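# Household Tips: Working Alongside the Kendum Tabletop Care Service

*Issued to subscribing households by Bevitz Home Services. Revised April 26, 2018.*

The Kendum service is offered by Bevitz to households that want help with small, repetitive cleaning on tables, counters and shelves. A Kendum kit includes the gripper unit, a charging base and a box of replacement finger pads. The advice on this page is drawn from questions sent in by subscribers, and it applies to both the standard plan and the Jemal plan for larger kitchens.

## Before a session

Clear away anything taller than a drinking glass. The unit can work around low dishes, trays and lids, but tall items limit its reach and lengthen the session.

Wipe up spills by hand. The service is intended for dry matter such as crumbs, lint, pet hair, thread and fluff. Sticky residue should be softened with warm water and removed with a cloth before the unit is switched on.

Close nearby windows and turn off fans. Light fibers travel easily across a polished surface.

Check the finger pads. Pads with hardened edges, flattened texture or visible grit should be changed. Each box contains 10 pads, and a pair can be replaced in 2 minutes without tools.

## Choosing the correct setting

| Surface | Setting | Note |
|---|---|---|
| Sealed wood | Standard | Work with the grain where possible |
| Glazed or glossy white ware | Light | Dim overhead lamps if glare is strong |
| Painted metal | Light | Test on a hidden area first |
| Unsealed stone | Standard | Vacuum loose grit beforehand |
| Cloth or felt | Not supported | Use a lint roller |

The Light setting reduces finger pressure. Households that have left the unit on Standard for all surfaces have reported faint marks on older glazes. Bevitz does not accept claims for marks made while the wrong setting was in use.

## Lint and hair on glossy surfaces

Small tufts of fiber are the most frequent reason subscribers call the help line. They are light, they cling to smooth finishes, and a cloth often moves them from one side of a dish to the other. The following method is recommended.

1. Set the dish or tray flat on the table. If it rocks, place a thin rubber mat under it.
2. Select Light.
3. Bring the fingers down beside the tuft, with the tips just clear of the surface.
4. Open the fingers, move them over the tuft and close them slowly.
5. Lift straight up. Dragging sideways spreads the fibers.
6. Release over a waste bowl lined with a damp paper towel.

If the tuft breaks apart, gather the pieces with a soft brush and begin again at step 3. Three attempts are normally enough. After that, a damp cotton swab is quicker.

Strong reflections may cause the unit to misjudge the edge of a small object. A lamp placed to the side generally gives better results than one directly overhead. A matte tray may also be used as a practice surface while members of the household become familiar with the controls.

Raised rims require some care. Approach debris from the open side of the dish and keep the linkage arms clear of the rim as they spread. Fine crumbs lodged against a rim should be brushed toward the middle first.

## Care of the gripper

Wipe the fingers with a barely damp cloth after each session and allow them to air dry. Do not immerse any part of the linkage.

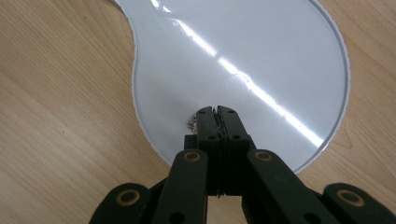 The pivot joints should be inspected once a month. Hair wound around a joint can be drawn out with tweezers while the unit is switched off. Oil must not be applied, as it attracts dust and may be carried onto clean surfaces. If an arm feels stiff after cleaning, the unit should be returned to a Gumis service counter for adjustment.

Store the gripper with its fingers closed. Leaving them open under a shelf or in a full drawer places strain on the arms. A clean cotton bag is suitable; plastic bags hold moisture and are not advised.

## Plans and charges

The standard plan covers 100 sessions a year and includes one box of pads. The Jemal plan has no session limit and includes pads on request. Subscribers who joined before February keep their earlier terms until renewal.

Additional pads are ordered under part number 468. Orders placed by noon are sent the same day. Unopened boxes may be returned; opened boxes may not.

A household may pause its plan once in each contract year. Notice should be given in writing, and the charging base should be unplugged for the length of the pause.

## Limits of the service

The Kendum unit does not disinfect. Surfaces used for preparing raw food must be washed by hand in the usual way, whether or not a session has been run. The unit must not be used near an open flame, on a hot cooktop or over a sink that contains water.

Broken glass should be cleared with a dustpan and heavy gloves. Splinters can become embedded in the pads and scratch the next surface they touch. If the unit has come into contact with glass, discard both pads before further use and wipe the fingers with a disposable towel.

Questions about surfaces not listed in the table may be sent to Bevitz with the maker's care label, if one is available.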